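Furnishing and Upkeep of a Shared Living Room: The Sofa Wall at Gallberg House

Student project report, Interior Studies, Rutherford College
Submitted Friday, March 27, 2020

1. Background

Gallberg House is a residence let to students of the college. Its living room is used for reading, watching television and visits from family. The task was to look at one part of the room and say how well the furniture serves the people who use it. I chose the wall with the sofa, as most of the sitting in the house is done there.

The work consisted of measuring, a short questionnaire and two visits to the room. The questionnaire went to all 29 residents. The room was left as it was for the visits, and nothing was moved or tidied beforehand.

2. The seating

The sofa is a traditional model with back cushions in a beige and brown damask pattern. It stands against a pale, plain wall with a framed picture hanging above it. The dark table is on the side facing the seat and is used for drinks, snacks and homework. 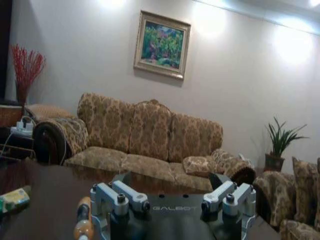 Figure 1. The sofa and the wall behind it, from across the table.

The rolled arms have dark brown wood on the front. This goes well with the table, and residents mentioned the wood more often than the fabric when asked what they liked. The gold-toned frame on the wall was also popular, though two people found it too formal for a house full of students.

The pattern is practical. On a plain beige cover, small marks would show at once. On the damask they are hard to find from a normal sitting distance – which also means they may be left longer than they should be. The house cleaning plan says the covers are to be vacuumed every week, but it does not say who checks them for stains.

3. Cushions and throws

The back cushions are loose and have to be pushed back into place by hand. Residents who sit upright to read wanted firmer support, and those who watch films wanted it left alone. I did not find an answer that suits both groups. Turning the cushions once a month would at least even out the wear.
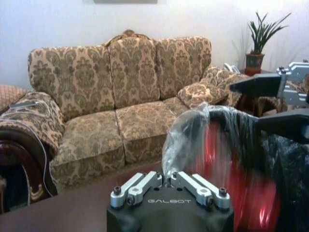
The throw pillows match the sofa and are normally kept at the right arm. The patterned throw over the left arm protects the part that gets touched most, and it is easy to take off and wash. I would keep it. The thin white cable by the same arm is less good. It hangs where people put their feet when they sit down, and a cable clip along the side would solve this.

The plant on the side table adds some green to this part of the room. It has long leaves and needs some space, so the table should not be pushed closer to the sofa.

4. Costs

I compared new covers with professional cleaning. The quote from Hivden for a full set of covers in a similar fabric was 594 dollars. Daltus offers cleaning at a lower price, but would only give a final figure after seeing the sofa. The house budget for furniture is fixed until June.

5. Recommendations

Have the sofa cleaned and wait with new covers. Turn the back cushions monthly. Fix the cable. Add a line on stains to the cleaning plan.

The measurements are in Appendix 2 and the questionnaire is in Appendix 4.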